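Rorham Guest House

2 min read
June, by the Treltska travel desk

The Rorham is a small guest house in Treltska, on the corner of Statham Street. 45 rooms over two floors, most facing the yard. Formerly a railway lodging. Bought by the Żak company and reopened as a guest house, name kept.

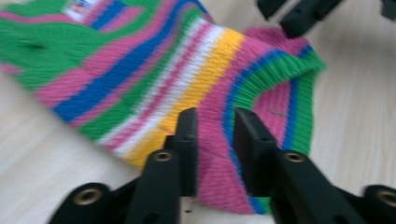
Striped knitted sock on a light wooden tabletop.

Rooms and rates

Singles, doubles, a few family rooms at the back. Standard double 457 a night, breakfast included, cheaper in winter. Weekly rate 3,930, paid on arival. No lift.
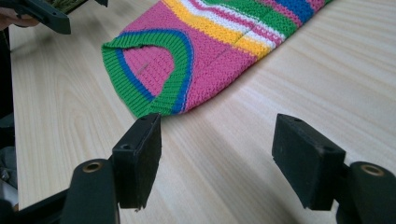 Knitted sweater, pink with coloured stripes.

Breakfast is served downstairs from seven. Bread, eggs, cold meats, coffee. Kitchen closed Tuesday evenings, otherwise soup and a hot dish.

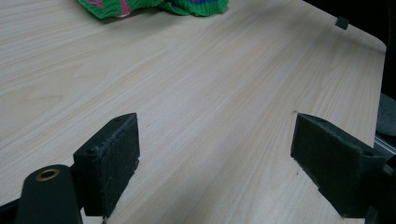
Station is a short walk, uphill on the way back. Parking in the yard, not bookable. Reception shuts at ten, late guests get a door code.
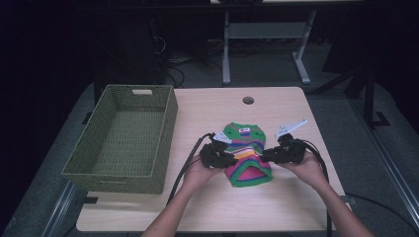

Laundry is charged by the bag and returned next day. Dogs allowed on the ground floor only. Wi-fi in all rooms, weaker at teh back.

This site uses cookies. Accept / Manage settings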